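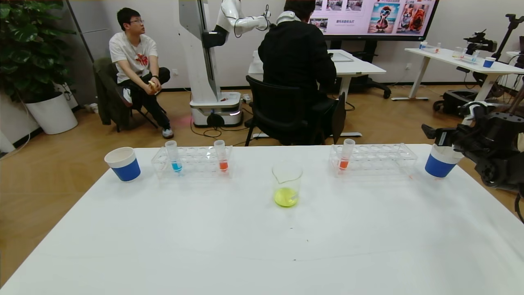

Frota – donation pages for small newsrooms

I built the first version of Frota for my own paper, a two-person local news site that was trying to raise money with a button nobody clicked. Aisling Ó Riain did the reporting, I did everything else, and our donor list was a spreadsheet I was scared to open!

So what do you get? A giving page that matches your site, monthly and one-time gifts, thank-you emails you can write yourself, and a running total you can drop into any story. If you have a matching gift, type in the cap and the end date and the page keeps track of it for you.

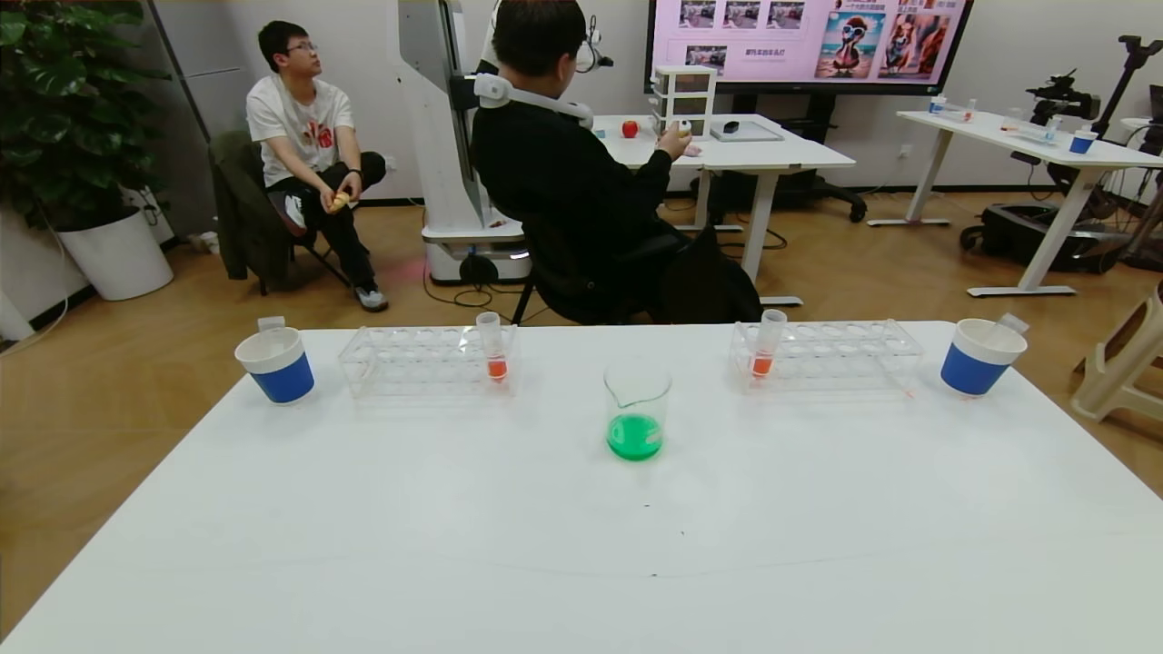

The starter plan holds up to 1000 donors and costs $33 a month. You can have two people logged in, plus your bookkeeper (I don't charge for bookkeepers). The bigger plan, Frota Asta, adds member newsletters and seven logins – ask me for a price, it depends on your list.

Moving from Drutico? Send me the export and I'll bring your donors over myself. Card numbers don't come along, so monthly givers will have to sign up again. I know, it's a pain.

Printed receipts are coming in June. Questions go to me, Mathis Lefèvre, through the contact form, and I usually answer before lunch.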